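Rec League Organizers Board > Money and Equipment > Collect uniforms or let players keep them?

sidelinesix
Posted in June

I help run an adult basketball league in Drestwood. We have 12 teams and play two seasons a year. Up to now the league has bought the uniforms, handed them out before the first game, and collected them after the last one. We are pricing a full replacement and I'd like to hear how other leagues handle this before we spend the money.

The quote from Morkura came in at $3000 for reversible jerseys and shorts, numbers on both sides. If we buy separate home and away sets it goes up to over $2000 more than that. The other choice is to stop owning uniforms at all. Players would pay for their own kit at sign-up, order it straight from the supplier, and keep it.

What I don't like about the current setup is the work at the end of the season. People forget, people move, and the stuff comes back over several weeks. Then it has to be washed, checked and sorted by team. I have done it the last four seasons and I would like to stop.

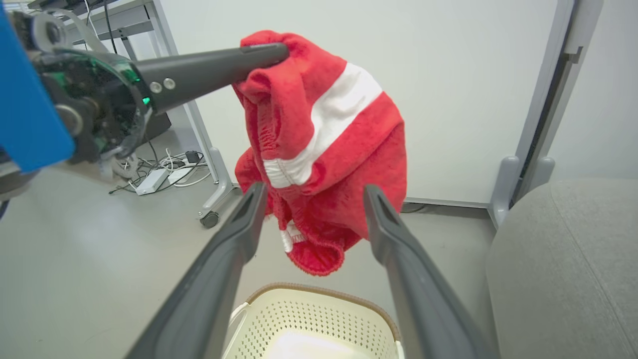 hardwood_annex
Let them keep it. We switched three years ago and I would not go back. The fee went up a little, a few people complained for one season, and that was the end of it. Returning players already have a uniform, so their second season is cheaper than it used to be. Your supplier should be able to set up an order page with your colors locked in.

pivotfoot
I'd go the other way. We tried player-owned kit and ended up with three shades of the same blue on one team. The supplier changed the fabric between orders and there was nothing we could do about it. Numbers were a mess too. Two players show up with the same number, both paid for it, neither wants to give it up, and the scorekeeper has to sort it out at tipoff.

hardwood_annex
You fix the number thing at registration. Returning players hold their number, new players pick from what's left.

pivotfoot
That works until someone switches teams. Half of ours switch teams.

sidelinesix
Thanks, both. Numbers are a real problem for us too. We have a lot of people who move around between seasons, and everybody wants the same handful of numbers. Under the current system it's first come, first served out of the bag and there isn't much argument.

I priced the player-owned version with Flitumow as well. Their per-person price is fair but they want a minimum for each order window, so anyone who joins late either waits or plays in a plain shirt with tape on it. We get late joiners every season.

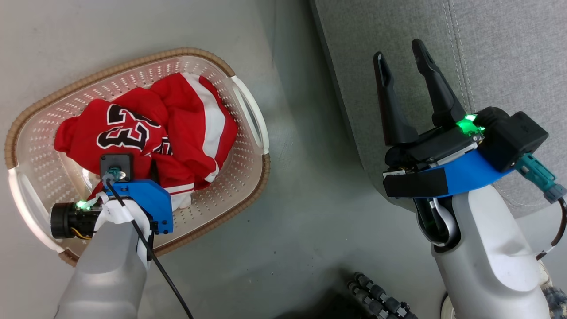
One thing I left out of the first post is that we already charge a uniform deposit. It's small and I don't think it does much. Some people treat it as the price of the jersey and just don't bring it back. Raising it might help, but then I'm holding a lot of other people's money and writing refunds in the last week, and that's one more job.

baseline_bev
Raise the deposit. Ours is the full replacement cost of the set. We get nearly everything back now. Refunds are a pain for one evening.

fourthquarterblues
Deposits keep out exactly the people a rec league is for. If the fee is already a stretch, asking for another chunk up front means they don't sign up, and you never hear from them so you think it's working. We play over in Benavides and dropped ours for that reason.

baseline_bev
We waive it for anyone who asks. It's on the form.

fourthquarterblues
Most people won't ask. I wouldn't have.

pivotfoot
Has anyone tried having each captain hold the team's set? That's what we do now. The captain signs for it, the captain hands it back. If something is missing, it comes out of the team fee next season. I deal with captains only.

hardwood_annex
We did that before we switched. Depends completely on the captain. One of ours quit midseason and the whole bag went with him.

sidelinesix
I like the captain idea better than anything else so far, and I could probably get it past the others here. It would split up the washing too. I'm less sure what it does to the lifespan of the set.

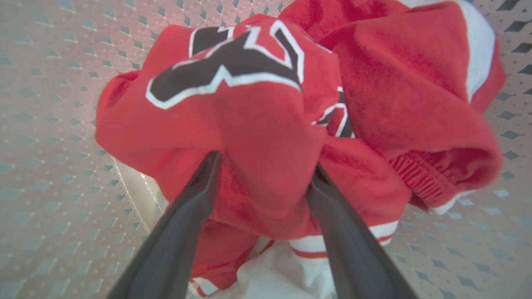 The lifespan question matters more to me than the price. Our last set lasted six seasons and most of what wore out was the lettering, which cracked along the folds. Morkura says their printed numbers hold up if you wash cold, turn everything inside out and skip the dryer. I do that, but I can't make captains do it. I've also heard people blame the drum for scuffed numbers. Mine is stainless steel with the raised diamonds all over it, and I have never seen a mark on a jersey that I could trace to that. Heat did far more damage. The one time a bag went through a hot dryer at somebody's apartment building, the numbers stuck to each other.

baseline_bev
Ask for sewn numbers instead of printed. Costs more, but ours are older than some of the players' kids and still fine.

pivotfoot
Sewn numbers on a reversible jersey are heavy and they itch. Printed is fine for rec. Plan on replacing them every few years and put a bit aside each season.

fourthquarterblues
Or skip the shorts. We only supply the top and people wear whatever shorts they own, as long as they have no pockets. It cut our order way down and returns are half the work.

sidelinesix
Hadn't considered dropping the shorts. That could bring the $3000 down enough that I'd look at the separate home and away tops again. I'll ask Morkura for a tops-only price and check whether they can guarantee the same fabric on a reorder.

hardwood_annex
Get the fabric part in writing. And ask what they charge for a single replacement, that's where ours got expensive.

sidelinesix
Will do. I'll post the numbers when I have them.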